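From the utility room

Hello again, and thank you for all the replies to the last newsletter, particularly the ones about limescale, which I had no idea so many of you felt so strongly about. I promised this one would be about washing less, and I've stuck to it, more or less.

It started with the electricity bill. I'm not somebody who normally reads past the total, but I was on hold to the bank and it was lying there, so I read all of it, including the bit on the back with the little bar chart. We'd used 443 units in a month. The same month the year before it was 253. Nothing had changed that I could think of except that we were all at home, all day, spilling things on ourselves!

So I asked my friend Celina Śliwiński to come on a long walk round the reservoir with me and talk me through it. Celina spent years working in the laundry at the Lanness hotel and she has views. Her first question was how many times I wear a jumper before it goes in the basket. I said once, perhaps twice. She stopped walking. A wool jumper, according to Celina, wants airing on the back of a chair overnight and then wearing again, and again, and it only needs washing when it smells or when there's egg on it. Jeans the same, but longer. Pyjamas she was surprisingly strict about.

I went home and tried it, and I have to say the jumpers look better for it. The grey one from Gough market has stopped going bobbly under the arms, and I'd been blaming the wool all this time. I've put a row of pegs up on the landing (crooked, I did it on my own with a bread knife as a straight edge) and anything that's been worn but isn't dirty goes there instead of on the floor. My eldest calls it the museum.

The other thing I've done is stop using the hottest setting for everything. I was brought up to believe that towels had to be practically boiled. Mine now go in at 40 with half the powder I used to use, and they come out softer, I think because there was years' worth of old powder stuck in them. Celina says to put them through once with no powder at all and watch the suds come off. I did, and it was quite shocking. I called the children in to look and they were less interested than I'd hoped.

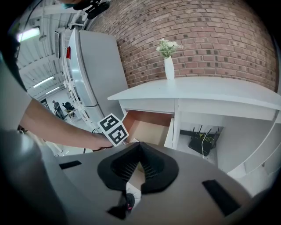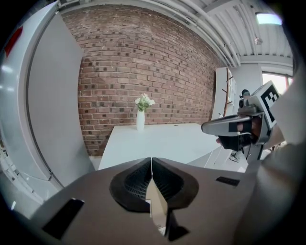 Stains, and what I've learned the hard way

A few of you asked for a stain list. I don't have a proper one, only the things that have come up in this house.

Tea comes out of a tablecloth if you get to it with cold water before you do anything else. I used to reach for the kettle, I've no idea why. Beetroot, the same, then a bit of washing-up liquid and leave it alone for an hour. Candle wax goes in the freezer until it snaps off. Biro I have never once got out of anything, and if you know how, please write in, as there's a school shirt here waiting for you.

I did buy a tub of Dostora stain paste after three of you recommended it. It's good on collars. It did nothing for the biro. It also smells of pear drops, so keep it on a high shelf if you've got small ones about.

Grass is the one I dread, and it'll be here before we know it. Last July we had a picnic up at Skusness and every single pair of trousers came home green at the knee. I soaked the lot overnight in the bath and forgot to tell anyone, and my husband went in for a shower in the dark. We don't need to go into that. The trousers were fine.

Drying outside

The line went up again last week and I'm so pleased to have it back. Even on a dull day with a bit of wind you can get a load most of the way there by teatime and finish it off indoors. Shake everything hard before you peg it – shirts by the hem, upside down – and you can get away with hardly any ironing. I've ironed one thing since the clocks changed, and that was a pillowcase I was using to wrap a present.

If you haven't got a garden, Celina swears by a rail over the bath with the window open a crack and the door shut. She had one like that in her first flat and says it beat every radiator in the building.

The swap table

We're doing the clothes swap again once we're allowed indoors together. More than 230 bits and pieces came in last time, and most of them went to new homes, even the ski suit. Clean things only please, buttons on, and no single gloves. If you'd like to help me sort, reply to this and tell me which mornings suit you.

Next time it's curtains. Mine have been up for nine years and I'm frightened to take them down.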